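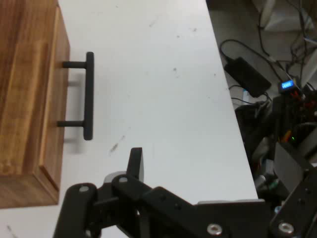

So your council, or your water authority, or some state department has floated a new rule about your data, and there's a "have your say" page with a closing date on it. I've written a fair few of these submissions now and my first one was terrible, so this is how I go about it these days.

## Read the proposal itself

Skip the news story for now and get the actual document. The one I worked on most recently was the Podela plan, which would let the council keep the location records from its parking app and share them with "partner agencies". The summary page was all sunshine. The bit about sharing was in an attachment, under a heading called Administrative Matters!

Search the PDF for these words:

- share, disclose, third party
- retain, retention
- consent
- "or as otherwise required" (my personal favourite)

Copy out each sentence you find with its clause number. You'll want those later.

## Pick 2 points and stop

My first go had everything in it, including a grumble about bins. Now I choose two problems and stick to them. For Podela mine were that there was no time limit on keeping the records, and no word on who could ask for them.

## Write it

Most online forms give you a box and a limit. Mine was 500 words, and the form cut me off without any warning, so write it somewhere else first and paste it in. I use this order:

1. Who you are and how the rule affects you (a sentence or two is plenty)
2. The clause number and what it says
3. What worries you about it
4. The wording you'd like to see instead

Number four is the one people leave out, and I reckon it's the most useful. I asked for "records will be deleted after 20 days unless a warrant applies". You don't need to be a lawyer. My friend Vesela Delić read mine over and crossed out every "outrageous", and it was much better for it (I did sneak one back in).

## Before you hit send

Check whether submissions get published. If there's a tick box to keep your name or address private, it's often on the last page and easy to miss. Save a copy of your text and write down the receipt number.

If you haven't had an acknowledgement after 5 working days, ring them. Ours closes in September, so I've still got time to fix my typos.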